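Forum d'entraide > Écriture et graphologie > Changer sa signature

Ma signature a changé toute seule, est-ce que je dois m'inquiéter ? 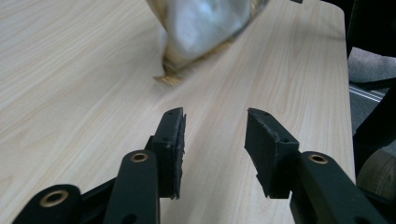 Une table en bois clair, un sachet brillant.

Tatsuya Miyazaki
Bonsoir à tous, je me lance après avoir lu pas mal de vos échanges. Depuis le mois de mars, je m'aperçois que je ne signe plus du tout comme avant. J'avais une grande signature penchée, avec une boucle sous le nom que je faisais depuis le lycée, et maintenant c'est un petit trait presque droit, le M et puis plus grand-chose. Ma banque m'a renvoyé un formulaire parce que les deux ne se ressemblaient pas (j'ai dû tout refaire, quelle histoire). Ma belle-sœur, qui a suivi un stage de graphologie chez Moltevis, m'assure que je « me referme » et que ça se voit dans le trait. J'ai 50 ans, je me sens plutôt bien, je dors bien, mais ça me trotte dans la tête. Faut-il que je me force à reprendre l'ancienne ? Merci d'avance pour vos avis, et pardon pour le pavé !

Skavum
Bonsoir Tatsuya, et bienvenue parmi nous ! Votre message m'a fait sourire, car j'ai vécu la même chose quand j'ai changé de poste. Je signais 98 bons de livraison certains matins, debout, sur un coin de carton — vous imaginez bien que ma belle boucle n'a pas survécu longtemps. Une signature s'use comme une semelle, selon ce qu'on lui demande. Est-ce que vous signez davantage qu'avant, ou sur un écran avec le doigt ? Pour ce qui est de la personnalité, je resterais très prudente : j'aime beaucoup la graphologie, j'en lis depuis des années, mais les études sérieuses ne lui donnent guère raison, et on ne devrait pas s'inquiéter pour un M. Pour la banque, en revanche, demandez à déposer un nouveau spécimen en agence. Prenez votre pièce d'identité et signez comme vous signez aujourd'hui, sans vous appliquer. Et si c'est toute votre écriture qui rapetisse, ou si la main tremble ou se fatigue, parlez-en à votre médecin, tout simplement. Donnez-nous des nouvelles, ça me ferait plaisir !

Kubo
moi j'en ai changé 7 fois et je vais très bien

Jedanthorpe
Je rejoins Skavum, avec une petite nuance pour la belle-sœur. Elle a sûrement voulu bien faire, et ces stages donnent envie de tout interpréter (j'ai eu ma période, mes pauvres collègues s'en souviennent). Si l'ancienne signature vous manque, écrivez-la quelques lignes chaque soir au stylo plume, lentement, et elle reviendra. Sinon, gardez la nouvelle, mais gardez-la partout, surtout chez le notaire et sur les chèques.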